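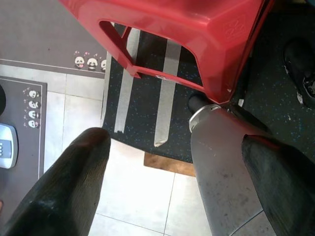 Fendelwood, 29 août 2024

Le coin lessive, suite (et sûrement pas fin)

Bon, vous avez été plusieurs à me réclamer des nouvelles de ma buanderie depuis la dernière lettre, alors je m'y colle ! Pour ceux qui arrivent en cours de route : on parle d'un bout de pièce, d'une machine à hublot et d'une quantité de linge noir qui me dépasse complètement. Je ne porte presque que ça, du noir, et quand je fais un effort, du marron.

Mon grand changement de l'été, c'est le tri. Avant, tout partait dans le même sac, je secouais le tout devant la machine et je démêlais par terre, à genoux, en râlant. Maintenant je fais deux tas : le sombre, et le reste. J'ai essayé plus compliqué, avec les pulls à part et les torchons à part, et j'ai tenu jusqu'au premier dimanche un peu chargé.

Côté produit, j'ai fini par lâcher la lessive en poudre pour la Clitasen liquide, celle pour textiles foncés, que je prends en recharge chez Hepburn (le magasin derrière l'arrêt de bus, pas celui de la zone commerciale). Elle sent très peu, ça me va. Je mets moins que la dose du bouchon et je retourne les jeans et les t-shirts sur l'envers avant de les enfourner. Oui, c'est pénible avec les manches longues. Oui, je le fais quand même ! 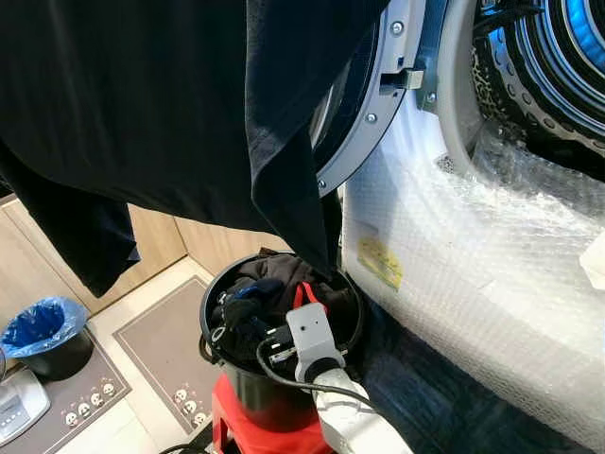 La vraie question, c'était mon dos. Se plier en deux pour chaque chaussette, à la longue, ça use, et les beaux chariots à roulettes du catalogue Paveck coûtent une petite fortune pour ce que c'est. J'avais regardé aussi les corbeilles hautes sur pieds, jolies, mais il aurait fallu pousser les murs. Alors mon système tient en un seau noir posé sur un tabouret rouge en plastique, juste devant la machine, le linge sombre tassé dedans, et je pioche. Le tabouret se range n'importe où, il se rince d'un coup d'éponge, et il me sert de siège pour plier les petites pièces. Pour les draps, par contre, oubliez le seau, je les porte dans les bras comme tout le monde.

Petit rituel avant chaque machine, ça me prend environ cinq minutes : les poches (mouchoirs, tickets, une fois une clé USB qui ne s'en est pas remise), les fermetures éclair remontées, les cordons de capuche noués. Les soutiens-gorge vont dans un filet. J'ai deux filets, je n'en retrouve jamais qu'un.

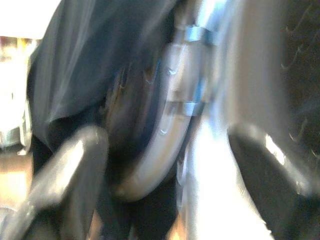 Et quand le programme est fini, je sors tout de suite, je secoue chaque pièce un bon coup et j'étends sans attendre. Une heure oubliée dans le tambour et les chemises ressemblent à du papier froissé, je vous jure. Je laisse ensuite le hublot entrouvert jusqu'au soir et je passe un chiffon dans les plis du joint, là où les peluches s'accumulent avec un enthousiasme incroyable.

Il me reste à trouver où étendre quand il pleut. L'étagère murale me tente, le fil rétractable aussi, et si vous avez un avis sur les deux, je prends ! J'aimerais avoir réglé ça avant décembre, la saison des gros pulls.

Imprimer cet article | Envoyer par e-mail

La lettre > Maison > Linge et rangement

Commentaires

Anonyme
Fil rétractable chez moi, et il se détend dès qu'on y met un jean mouillé. Pour les chemises c'est parfait.

Lectrice du lundi
J'ai copié l'idée du tabouret ce matin avec une bassine. Mon dos te remercie !! Par contre pour le noir je mets du vinaigre blanc au rinçage, tu as essayé ?

Anonyme
Deux filets chez moi aussi et jamais le bon sous la main. Je les accroche à la poignée de la porte maintenant.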